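Search this board Advanced Go

Hand grippers vs. teleop for teaching pick tasks, is anyone getting real results?
Posted in July by S_Pavlovic

We have a Golob arm doing bin picks and my boss wants it to handle cups and bottles next. The Divance rep says forget the joystick, have people do the job with hand-held grippers and train on that. He quoted 2,000 demonstrations for one task. I asked what happens at 2,001 if somebody moves the table, and he changed the subject.

Has anyone here done this and then watched an arm do the same job?

meron.degefa wrote:
We do it in our shop, two grippers per person, and I like it a lot more than I expected. I can get 146 usable takes out of one person before lunch. With the remote arms I was lucky to get 15, and half of those had the arm hunting around over the cup like it lost its keys. A white paper cup in the right gripper, left one open and free, markers on both so you know where each hand is:
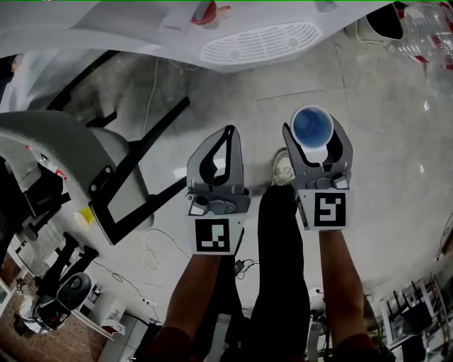 Estela Cabral wrote back that fast takes are cheap takes. Her people move the way people move, the wrist rolls over, the elbow goes wherever it likes, and then an arm with a bolted base is asked to copy it. She threw out a big share of hers for poses the robot couldn't reach. With remote control you at least find that out on the spot.

S_Pavlovic wrote:
That's my worry exactly. If the thing recording can do what the robot can't, what did I record?

meron.degefa wrote:
You filter them. Taltemix has a reach check, you feed it your arm and it flags the bad ones. Took me an evening to set up.

charoen_j wrote:
I ran that check. It flags reach. It does not flag speed, and it does not flag a grip that only held because a person felt the cup start to slip and squeezed. Your robot has no idea that happened unless you logged force, and did you?

meron.degefa wrote:
No force, no. Finger width only. Fair point.

charoen_j wrote:
Then I'd want to see the arm do it on a cup it hasn't met. I keep hearing about the take count and I never hear the success count. We sat through a Nerkavby demo where the arm did the same cup 16 times, same spot, same lights. Great. My nephew can do that.

meron.degefa wrote:
So change the lights and the spot. We vary what's on the table and how far apart things are, and I don't clear the room for it. I want the mess in the data. From the gripper's own view you get the fingers, the bottles, the red cup at the next gripper over, windows, lockers, people going about their day.

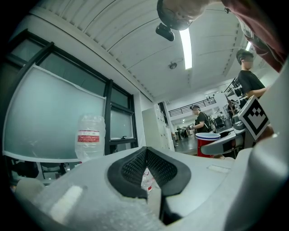 I have two rules for whoever is holding the grippers. Come in slow for the last hand's width, and if you fumble it, finish the move anyway and mark the take so I can sort it later. I used to delete the fumbles. Then the arm would miss by a hair and just sit there, having never been shown a second try.

Estela Cabral wrote:
OK, keeping the fumbles I agree with. I still wouldn't skip remote control. Do the bulk by hand if you must, then a small set on the real arm, and compare. If the small set does as well alone, you have your answer about the big one.

tihomir_b wrote:
Our comparison went the other way, for what it's worth. Hand takes beat remote on bottles and lost badly on anything that had to be set down level. I don't trust either result much, we only tried one table height.

S_Pavlovic wrote:
One table height is one more than the rep had. I'll ask for a loaner pair and run Estela's version, same cups both ways, and I'm writing down the misses. If Divance won't lend them without a contract I'll stick with the joystick for now.

charoen_j wrote:
Post the misses when you have them. Include the ones where it crushed the cup.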